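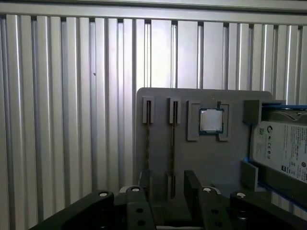 Workbench Notes, No. 10

3 min read

Putting the Old Tower Back Together

I've been promising a few of you a page on the desktop rebuild ever since September, so here goes! Nothing fancy, no benchmarks, just an old office Dell on its side with its lid off and the parts that belong in it. I love these machines. They open up easily, everything has a place, and if you've never had your hands in a computer this is the kind I'd hand you first.

The thing I'm proudest of is the gray parts board. A processor sits in its own little recess, there are slots for memory, and the hard drive waits in its blue rails off to the side. Before that I kept everything in a cookie tin from Belov (the bakery, they do a very good honey cake) and I spent half of every evening digging for the right stick. Having a parking spot for each piece has changed my life, or at least my Saturdays.

Processor first, always. On a board like this one the metal bracket swings up and stays up, and with the socket bare you can see all those tiny pins in their square. Please don't touch them! I bent 2 on a different machine years ago with the corner of my sleeve and had to nudge them back with a sewing needle, holding my breath the whole time.
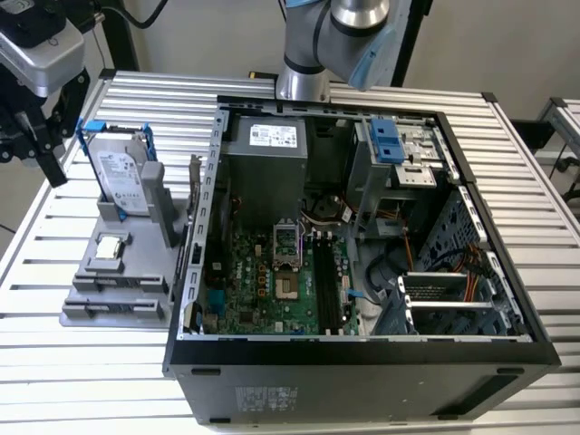 The bench gets asked about a lot, so: it's aluminum slats, and yes, small screws do go down the grooves. I keep a magnet on a string for that. A towel would catch them but then the case slides around on the towel, and I'd sooner fish for screws. The case goes flat on its side with the open part facing up, and I leave the power supply in unless it needs to go. Taking one out means rerouting every cable you own and a few you don't.

Next up is memory, my favorite job. There's a notch in the edge of the module that only lines up one way, so line it up before you push, then press down evenly at both ends until the clips come in. It takes more force than people expect. My first time I stopped halfway because I was sure I was breaking something, and then spent an evening wondering why the machine only beeped at me.

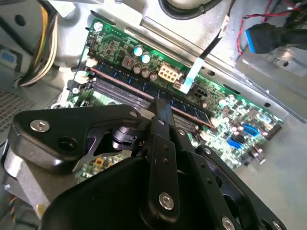 If you're working between tall parts like that, go slow and come straight down. Going in at an angle is how you end up scraping a capacitor. I also like to do a dry run over the slot first, just hovering, to see what's going to be in my way (cables, usually).

Then the drive, in its blue caddy. Squeeze, slide, click, done. I wish everything in a computer went in like that. The cables near the drive cage are another story, and I've given up on making them pretty. I tuck the long ones down the side and call it good. A Holtex cable tie or two if company's coming.

My whole order, for those who like it written down: processor, memory, drive, cables, then one last look for loose screws before the side panel goes on. I've skipped that last look exactly once, and the rattle followed me all winter.

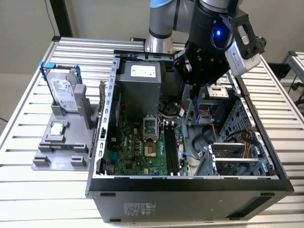 Octavio Fuentealba wrote in to say that he does the drive before the memory, since the caddy gives him something easy to start with while the coffee kicks in. He also wanted to know if I label my cables. I do not, Octavio, but now I feel like I should.

3 comments

Giraldo: I had one of these on my desk at work for years and never once looked inside. The blue rails are so satisfying. Do you ever reuse the old thermal paste or always clean it off?

Orura: Always clean it off, Giraldo! A coffee filter works well if you're out of wipes, no lint.

benchmouse: Magnet on a string, why did I not think of that. I have been tipping my whole bench over like a fool.

Questions or corrections? Use the contact page | © 2022 Workbench Notes | Back to top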